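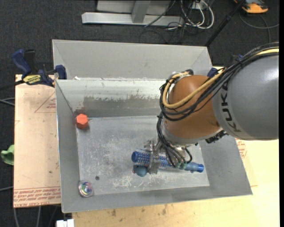

Derkesach 2 is out, and the release notes say the new grasp planner "handles unstructured bins out of the box." We've heard that sentence before, so we spent most of January running it on the KUKA cell with the old planner kept one config flag away.

First, the number people will quote. The vendor's page claims 2000 grasp candidates scored per cycle. Fine. On our machine the log shows 1454 surviving the collision check on a typical cycle, and that is before the arm has to get anywhere. Candidates are cheap. A pose that scores well and leaves the wrist jammed against a sloping bin wall is worth nothing, and version 2 still ranks plenty of those near the top.

Perception is where I expected progress and found the least. Clear plastic comes back from the depth camera as holes or as floor. Derkesach fills the holes with a learned guess, and the guess is confident whether it's right or wrong. Give it a solid block in a corner and the mask is clean. Give it a translucent bottle on scratched metal and the surface normals wander from one capture to the next. If there's an uncertainty value anywhere in the output message, we haven't found it, and the docs don't mention one.

Credit where it's due: the motion side is better. Retreat moves are planned together with the approach now, so we see fewer dead stops halfway out of the bin. The Saliba driver bridge also stopped dropping its connection after we updated both ends. Update both ends. Mixed versions will start up, report healthy, and then ignore gripper commands.

Things still open on our side:

Hose and cable bundles aren't in the collision model. We pad the wrist by hand, and the padding costs us reach in the corners.

Replays from Edley don't match live runs when the planner seed is left unset. Set it in the launch file, not the GUI, which forgets it.

The success metric counts a closed gripper as a pick. We're changing ours to count an object placed at the drop point, and the percentages will go down.

The Munditz cell should stay on the old planner for now. If you want to try the new one there, ask for the branch and keep your logs, including the failed cycles.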